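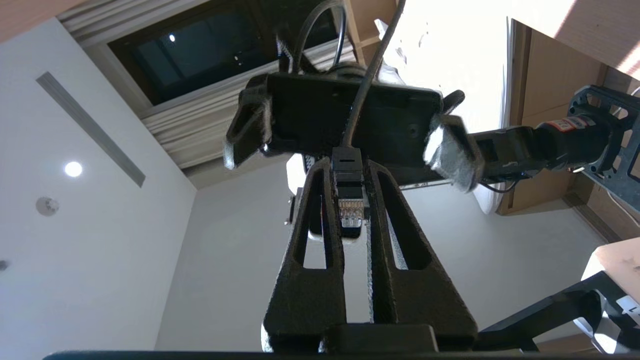 Last modified: September 24, 2018

Ticket 1066 - desk network keeps dropping, Prastow upstairs room
Opened by: Noemi Baptiste
Status: open, waiting on a replacement cable

Hi all, I'm keeping my notes in the ticket itself this time so Man-lok doesn't have to dig through his mail again. Sorry in advance for the rambling!

What's going on: anything plugged in by cable at the long desk loses the network for a few seconds, comes back, then drops again. Wi-Fi from the same router seems fine. I first noticed it when Floltent kept telling me it was "reconnecting" in the middle of a sync, and I blamed Floltent for a good two hours (sorry, Floltent people). Then Tsung-han had the same thing on his laptop with a completely different program, so that theory was out.

First thing I did was the obvious one: pulled the router's power, counted to thirty, plugged it back in. It was solid for most of the morning and I nearly closed the ticket. Then it started up again right after lunch - same pattern, a few seconds gone, back, gone.

Next I left a ping running to the router over the cable and went off to do other stuff. When I came back there were more than 138 lost replies in the window. Same test over Wi-Fi, same laptop, and I lost none. So it's somewhere between the laptop and the router, and I don't think it's Gralico's line coming into the building. I called them anyway. They were nice about it, ran their check and said everything looked normal on their end.

After that I tried the black patch cable, the one with the black boot on the plug. I looked at the gold contacts through the clear plastic with my phone light and couldn't see anything bent or dirty. But if I wiggle the boot while it's plugged into the laptop, the link goes down. Not every time, maybe one try in three. Then I swapped ends, and now it's the router end that's touchy, so whatever is wrong moved with the plug. That felt like real progress!

Oi-ling asked in the comments whether the little latch still clicks. It does click, but it feels kind of lazy compared to the spare she lent me. I borrowed her spare for one afternoon and had no drops at all, but then she needed it back, and one afternoon isn't much to go on with a problem that took a whole morning off after the restart.

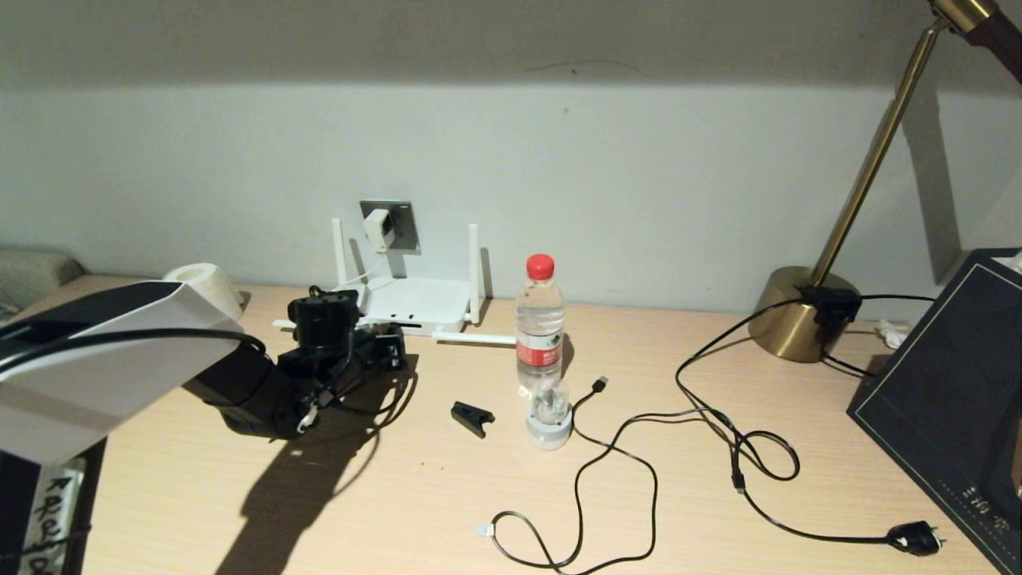 Router at the back of the desk, power adapter in the wall socket above it.

A few things about the router itself, for whoever picks this up. It lives against the wall and takes its power from the gray socket just above. Man-lok wanted to know if the antennas matter. Two of them stand straight up and the other two are folded down flat to the sides, and I've left them like that, because Wi-Fi isn't what we're chasing and I'd like to change one thing at a time. If someone wants to play with them later, go for it, just write it down in the ticket.

I also checked the settings page while I was in there. Energy saving for the wired ports was turned on, so I turned it off. No difference with the black cable. I turned it back on afterwards so we're comparing like with like.

Comment from Man-lok Ko: Can you try a different port on the router before we buy anything? I've been fooled by a bad port before.

Reply from me: Done! Moved it over one port and got 17 drops in an hour, so pretty much the same story. Moved it back where it was.

Comment from Hsin-yi Hsiao: I can cut the end off and crimp a new plug on if you want to save the cable.

Reply from me: Yes please, but let's get a new one in first so the desk isn't down while you do it. I've asked for 2, one to use and one for the drawer.

Still to do:
- put the new cable in and run the ping test for a full day
- hand the black one to Hsin-yi, with a bit of tape around the bad end so it doesn't end up back in service
- return Oi-ling's spare if I borrow it again (I will probably borrow it again)

If you're at that desk before the new cable gets here, use Wi-Fi for calls and anything big you're uploading. And if you see drops on Wi-Fi too, please add a comment with the time, even a rough one, because that would send me right back to the router.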